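Home | Ask | Topics | Kitchen & Pantry | Sign in

Do you wash the tops of soda cans before you put them away?

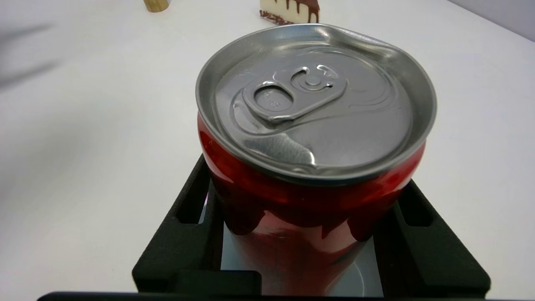
I buy our soda by the case now that my sister's family is over every weekend, and I've gotten into a disagreement with my husband that I was hoping some of you could settle for us. I like to rinse every can under the faucet as soon as the case comes home, then dry it and line it up in the pantry. He says I'm wasting an evening, and that if it matters at all, it only matters right before you drink it. I will admit I enjoy doing it (radio on, dish towel over the shoulder, it's kind of peaceful!) but I'm not set on it.

My other trouble is that groove inside the rim. However well I dry, there's always a little water sitting in there the next morning, and last December I found rusty rings on the pantry shelf, which I'm guessing came from the metal rack underneath. Am I causing that? And is a soapy rinse better than a plain one? These are sealed cans of regular pop, the red kind with the black drippy design around the middle that my nephews beg for.

Asked by irkby_pantry in Kitchen & Pantry
1526 views | 2 answers | Share

Answer from Dilek Karaca
Marked helpful by the asker

Oh, I love this question, and I'm going to side with your husband on the timing and with you on everything else, so I hope that keeps the peace in your house.

A can that sits in the pantry for three weeks picks up dust all over again, so the washing you did on day one is mostly gone by the time somebody opens it. What I do is put them away just as they come, and then wash only the ones going into the fridge. A drop of dish soap on a soft cloth, once around the rim, a little extra attention where the tab lies flat against the lid, and then a good rinse. Plain water is fine if you're in a hurry, but cans can get sticky if one in the case has leaked, and water alone takes forever on that.

For the groove, turn them upside down on a folded towel for ten minutes. They're sealed, it won't hurt a thing, and the water runs right out. If you don't have the counter space, twist up the corner of a paper towel and run it around the inside of the rim. My mother used to do that with jar lids and I still think of her every time.

As for your shelf, aluminum doesn't rust, so I'd look hard at that rack. If the coating has chipped on the feet, any drips will sit there and leave those orange rings. Dry the feet, put a piece of shelf liner under them, and see if it stops. Baking soda paste took most of ours off a painted shelf, though you have to be gentle or you'll take the paint too. And do keep the radio on, that part sounds lovely.

Share | 3 comments

Answer from usen2000

I just wipe it on my shirt. 50 years old and still here. But if you've got mice in the pantry then yeah wash them, and do something about the mice. Also don't put wet cans back in the cardboard, it goes soft and the bottom falls out when you pick it up. Ask me how I know.

Share | 1 comment

Related questions
How long does unopened soda keep in a hot garage?
Getting rust stains off a painted pantry shelf
Can I store cans on their sides in the fridge door?
Best way to clean up a soda can that froze and burst
Shelf liner that doesn't curl up at the corners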